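3.2 How the examples were gathered

Most papers on learned cloth handling give the size of the dataset in the abstract and the way it was gathered in a footnote. We think the order should be reversed. The number of examples we recorded, 1018, says little until the reader knows who drove the arms, when a recording was started and stopped, and what was thrown away.

All examples came from teleoperation. Two operators, trained on the same rig, took turns with the Griravix leader arms and worked from a short written card that named the item to be picked up and the state it should end in. The card did not say where to grip. We left this open on purpose, against the advice in the Cekmont manual, which asks for a fixed grasp point per item. A fixed point gives cleaner curves and, we suspect, a policy that has memorized a point. Views from the wrist were stored with the joint positions of both arms. Figure 3 gives four of these views, with soft items of different kinds.
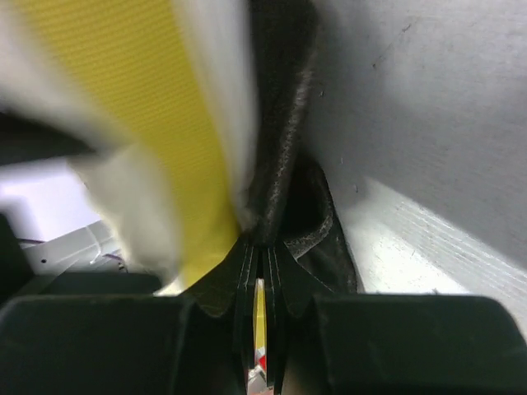 Does a larger number of examples make up for careless ones? In our hands it did not. Adding 800 hurried recordings to a small careful set left the success rate where it was and made the policy hesitate longer before closing its fingers.

That result is awkward for the field, and we don't want to oversell it. It comes from one rig and one pair of operators. Still, the usual claim that noise washes out with scale is rarely tested on deformable items, where a late or shallow grip changes the shape of everything that follows. A rigid block nudged by a clumsy finger is still a block. Cloth nudged the same way is, for the learner, a new problem, and the recording then teaches recovery under the label of picking up.

A second trouble is the two-arm case. When one arm holds and the other approaches, the operator has to decide which arm waits. Our operators decided differently, and each was consistent. Averaging over the two habits produced a policy in which both arms waited.

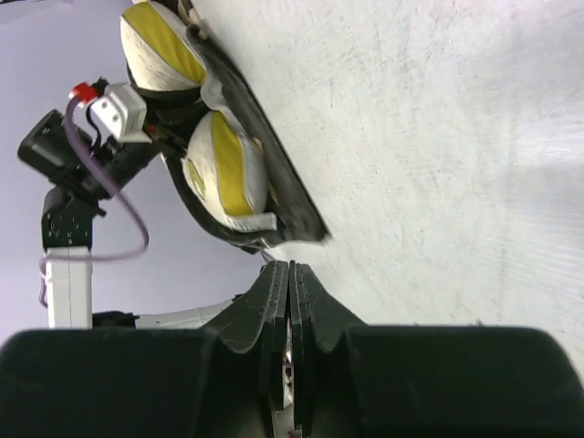
Idrisa Mwaipopo objected to this reading when an early draft went around, saying that the waiting could just as well come from the action chunk length, and that we had blamed the operators before checking the cheaper cause. The objection is fair. We shortened the chunk to 20 steps and retrained on the same data. The waiting became less frequent but did not go away, so we keep the claim in a weaker form: mixed habits contribute, and we cannot say how much.

We also looked at what annotators call a good example. The Pattinasarany guidelines, which we followed at first, score a recording by its end state alone. Under that rule, a recording in which an item is dropped, chased and caught again gets the same score as one in which it is taken up at the first attempt. 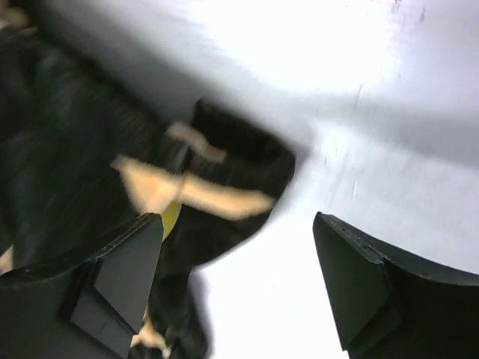
A score of this kind rewards patience in the operator and tells the learner nothing about which part of the motion to copy. We therefore scored each recording a second time, by segment, with marks for approach, closing, lift and release. Agreement between the two annotators was good for lift and release and poor for closing. With soft goods it is hard to say when a grip has begun, and we doubt that a longer set of instructions would settle it.

Brian Magesa repeated the segment scoring in January with the labels hidden, and his marks for closing differed from his own earlier ones nearly as often as they differed from the other annotator's. We report closing scores in Table 4 for completeness and draw nothing from them. Readers who use the Bedent toolkit, which weights examples by exactly this kind of score, may want to rerun their baselines with the weights switched off.
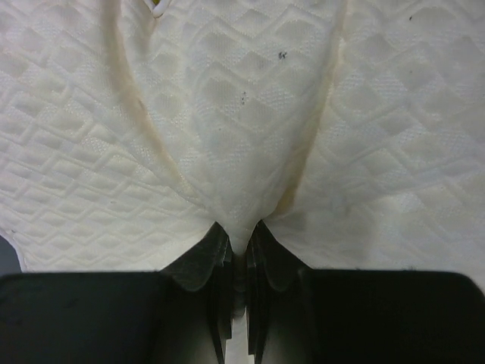

3.3 Splitting the data

Recordings were split by session, with no session appearing in both training and test sets. A random split by recording gave higher figures for every policy we tried, including one trained on end-state scores only. We take this as a sign of leakage between neighboring recordings and use the session split in all that follows.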